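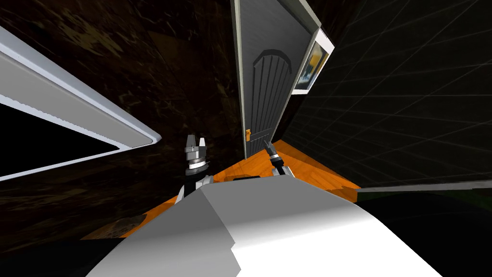 Figure 1. Computer-rendered interior, with a grey door and a white-framed window.

Who Gives, and Why They Say They Do: Small-Scale Giving in Illdale

Final project report, Community and Society module

Introduction

I grew up two streets away from the Firmont Hall in Illdale and I must have walked past its donor board a thousand times without reading it. Then last October our module leader, Geert Brouwer, asked each of us to find "a public speech about money" and take it apart, and I went to hear one in that very hall. A local businessman was announcing that he would pay for the repair of the roof. He spoke for twelve minutes and spent nine of them on his grandmother, who had come to the town with nothing and been fed by neighbours whose names she never learnt. The people in the seats loved it. I loved it too, and I went home wanting to know how often givers talk like this, and whether the people who receive the money hear the same thing that the givers think they are saying.

That became my project. I looked at giving in Illdale and in Vatbridge, the larger town down the valley, and mostly at gifts made through three channels: faith congregations, the Zabala Fund (a shared pot started by families who moved here to work in the mills) and private people giving under their own names.

My questions were:

What reasons do donors give in public for making a gift?
Do those reasons change with the audience?
How do the people running the receiving groups feel about being spoken of in this way?

Background

There is a great deal of writing on very rich donors and very little on people who give a few hundred pounds and then stand up at a supper to say why. I found that surprising. Most of the speeches I came across were made by shopkeepers, retired nurses, a dentist. The sums were modest, but the speeches were quite carefully made, with openings, jokes and a turn towards the serious part near the end.

I also read about the older customs of giving in several religious traditions, because many donors refer to them. Some traditions praise the gift made in secret. Others treat a public gift as a useful example to everyone else in the room. Both ideas turn up in my material, sometimes in the same speech! One woman in Vatbridge told a full hall that she did not want to be thanked, and then explained at length what she had paid for.

Method

The Zabala Fund keeps its old newsletters in a cupboard at its office and very kindly let me sit with them for most of the winter. The newsletters print short statements from donors beside each gift. I copied out every statement I could read, which came to 1439. Of these, 563 gave a reason for the gift that was longer than a single sentence, and these are the ones I worked with. The rest were things like "with best wishes from the family" and I set them aside.

I sorted the reasons by hand. My first set of headings was hopeless (I had eleven, and half of them overlapped), so I started again with four: family memory, religious duty, gratitude to the town, and wanting to change something. A statement could go under more than one heading.

I then interviewed eight people who run groups that have received gifts, and five donors. The longest interview was with Chaiwat Thongdee, who looks after grants at the fund and has heard more giving speeches than anyone I know of. He lent me his own notes from fund suppers, which I have used with his permission.

I did not record the interviews. I wrote notes during each one and typed them up the same evening, then sent them back to the person to check. Two people asked for changes and I made them.

Findings

Family memory was by far the most common reason. It appears in over 60 per cent of the longer statements, and in nearly all the speeches in the notes I was lent. Grandparents appear more than parents. I had not expected that, and I went back through the pile to make sure I was reading it properly.

Religious duty was the second most common, but it depended heavily on who was listening. Donors speaking to their own congregation used religious words freely and often quoted a text. The same donors at a mixed event dropped the text and kept the story. One of my interviewees, who gives to both his mosque and the hospice, described it as "wearing the same coat with a different scarf", and said he did not think of it as hiding anything.

Wanting to change something was the smallest group, and for me the most exciting part of the whole project. These statements were different in tone. They were shorter and more nervous. Several began with an apology. A donor who paid for a legal advice session for tenants wrote that she knew some readers would disagree with her and she hoped they would still speak to her at the bakery. It seems that giving to a roof is felt to be safe, while giving to an argument is felt to need a defence.

The receiving groups had mixed feelings. All eight were grateful and said so several times. Five also told me that they had sat through at least one speech in which they did not recognise their own work. A youth club leader in Vatbridge said her club had been called a place for "lost children" and that the teenagers had laughed about it for weeks, though one of them had stopped coming. She has since asked donors if she may read the speech beforehand. Most have said yes — one was offended, and later sent the money anyway.

Mr Thongdee's view was gentler than mine. He thinks people make a speech partly to persuade themselves, and that a donor who has said a reason aloud is more likely to give again. I tried to test this with the newsletters. I could follow 731 of the statements to a named giver, but too many families share a surname and I could not be certain who was who, so I have left that question open.

Problems and limits

The newsletters stop for a stretch when the fund changed offices, and I don't know what was lost. The statements were also edited for length by whoever was putting the issue together. My sorting was done by one person, me, and a second reader would have made it stronger. I also interviewed far fewer donors than I had hoped. People were happy to talk about giving in general and went rather quiet when I took out a notebook.

What I would do next

I would love to go to a full year of suppers and write down how the audience responds, since the clapping and the silences are missing from everything I read. I would also like to compare the donor board at the Firmont Hall with the newsletters for the same period. A quick look suggests that some of the largest givers on paper are not on the board at all.

Thanks

Thank you to the Zabala Fund for the cupboard, the key and the heater, to everyone who agreed to be interviewed, and to Geert Brouwer for telling me to throw away seven of my headings.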